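Ulholm household storage collection moves to open fittings

12 January edition text aside, readers of the Ulholm Bulletin should note the new lending arrangements for household storage fittings, which take effect with this issue. The service has finished reviewing its collection of shelves, rails, baskets and small drawers, and is now arranging its tabletop displays so that everyday items can be left in view.
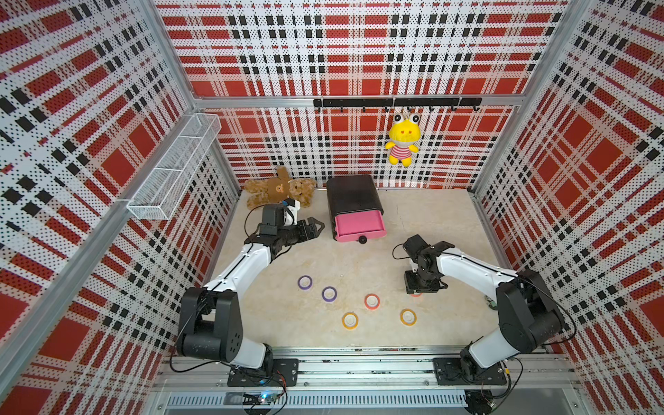 Ulholm Bulletin, No. 12

The review began in November and covered 3408 entries in the lending catalogue. Of these, 1782 were found to have incomplete measurements or an out-of-date category, and have been corrected. Borrowers who saved a list before the review are asked to check it again, as some catalogue numbers have changed.

Small goods such as tape, toys and stationery were the subject of most enquiries received by the service last year. Many of these came from households with one shared table, where the same surface is used for wrapping parcels, doing homework and keeping children's things. The revised displays reflect that mixture. Purple, yellow and orange rolls of tape are shown on a pale surface near a black cabinet with a pink drawer, with a teddy bear lying close by and a yellow frog toy on a hook.

The service recommends that tape be kept in a shallow drawer, one layer deep. Rolls of different widths may share a drawer, provided the colours can be told apart without lifting any of them out. Deep boxes remain available for loan but are no longer listed under craft supplies.

Wall fittings have their own section in the catalogue. Hook rails are listed by length and by number of hooks, and wire baskets by the number of compartments. A rail with eight hooks and a narrow mesh basket with two dividers are among the fittings on display. 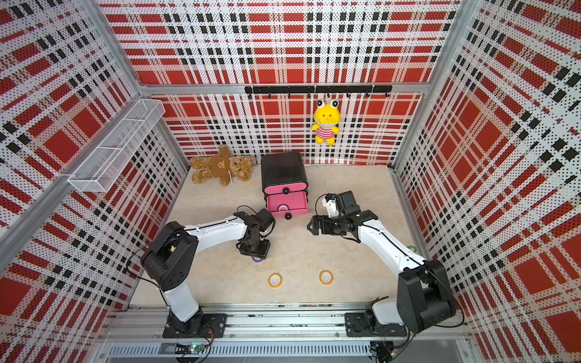

Borrowers are reminded that fixings are not supplied with wall-mounted items. Renters should obtain permission from their landlord before drilling, and the service cannot advise on the condition of individual walls. Freestanding alternatives are marked with the letter F in the catalogue.

Loans of wall fittings will run for 12 weeks – the previous period was shorter and drew a number of requests for extension. Drawer units may be kept for the same term. Soft toys used in displays do not form part of the lending collection and cannot be reserved.

A second change concerns flat items with glossy surfaces. Trays, panels and similar articles are easily marked by handling, and should be wiped with a dry cloth before they are put away. They are best stored upright with a little space on either side, and nothing should be leaned against the face. 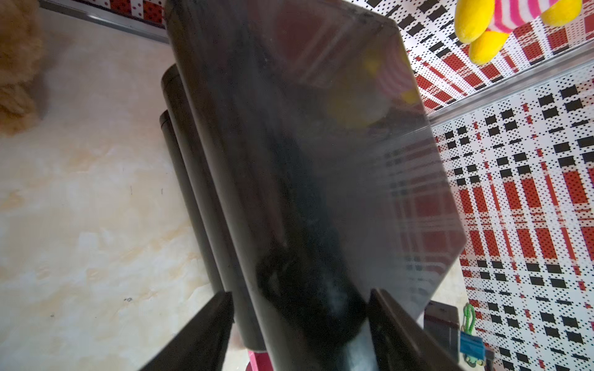
Returned items will be accepted at the Helolau and Grusoston counters during ordinary hours. Larger pieces must go to the Kumarasinghe depot, where a loading bay is available by appointment. Labels should be left attached, and drawers should be emptied before return.

Printed copies of the revised catalogue may be collected from any of these locations. The print run is 3000, and further copies will be produced if demand requires. Enquiries about existing loans should quote the number on the borrower's card.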